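# Can a Robot Do My Dishes Yet? (Project Report, Draft 2)

Tayla Bolger
Partner for the lab portion: Mahtab Shokri
11/02/2022

So I picked this topic because I hate kitchen chores, and I figured somebody must be close to fixing that for me. I went in pretty optimistic! My plan was to spend the first half of the semester reading and calling people, and the second half working in the simulator with Mahtab, and then write down how far along the machines really are. I'm leaving the calls part short in this draft (the full notes are in the appendix, and they're long, sorry).

## What I asked people

I talked to two people who work near this stuff. Homa Kiani runs the prep area at Butholm, a lunch place that also does catering, and she walked me through a normal morning there. I wanted to know which jobs she'd hand over first. I was sure she'd say washing pots. She said rinsing and sorting vegetables, because it's the thing that always gets interrupted, and then she said she wouldn't trust a machine with anything that has to be looked at and judged. Like, is this cucumber soft at one end? Does this lettuce need one more rinse? She does it without thinking and she couldn't really tell me how.

Shahram Kazemi used to set up packing machines at Hakemach, and he was a lot more blunt. His line was that a shop floor works because everything shows up in the same place, facing the same way, and a kitchen is the opposite of that. He said if I wanted an easy chore I should find one where the object never changes shape and the place it goes never moves. I wrote that on a sticky note and it ended up deciding our whole project.

## What we tried

We went with "pick up a vegetable, rinse it, put it down." It sounds tiny. Mahtab said it was too tiny and I said just wait.

Everything was done in simulation. We split the chore into stages: reach, grasp, lift, hold under the water, set down. Each stage got scored on its own as a pass or a fail, and a full run only counted if every stage passed. We did 84 full runs with the starting position of the vegetable changed a little each time. Before that there were nearly 3,000 short practice runs of just the reach and the grasp, which we let go overnight on the lab computer (thank you to Mahtab Ebrahimi for not unplugging it).

Out of the 84, we got 30 that passed all the way through. I was honestly kind of thrilled with that, and then I explained it to my mom and she said, "So it drops dinner most of the time?" Which, fair.

## Where it went wrong

The reach was fine almost always. I'd expected that to be the hard part and it's basically solved, at least when nothing is in the way.

The grasp was where we lost most of them. A long thing leaning against the side of a bowl is a pain, since the fingers have to come in at an angle and the wall of the bowl is right there. When we started the vegetable flat on the counter the grasp got way better, but that felt like cheating, so those runs aren't in the 84. I put them in a separate table.

Then there's the water. Our simulated water is mostly for show. It comes down from the faucet and we check whether the vegetable is under it for long enough, and that's our whole definition of "rinsed." It doesn't make anything slippery and it doesn't wash off dirt. So even our 30 good runs only say the arm held the thing in the right spot. Our TA brought this up after our first draft and I think it's the biggest hole in the project.

Set-down was okay except when the arm came back at a bad angle and clipped the rim of the bowl. We fixed two of those by raising the height of the path and then broke the lift stage doing it, and it took us a week to notice.

## So, can they?

For my kitchen, no. I'd say a machine can do one narrow piece of a chore if you set the room up for it, and Homa's kitchen is closer to that than mine is, because her bowls are always in the same place. Mine are under a pile of mail.

For December we want to swap in a second vegetable with a different shape (Mahtab votes potato) and rerun the grasp stage with two bowl depths. I also want to ask Homa to score some of the runs herself and see if she agrees with our pass marks. The layout for the next round stays the same, sink on one side and bowl on the other, so the old runs and the new ones can go in one chart.

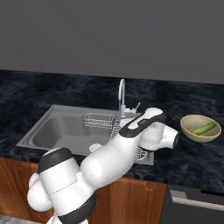
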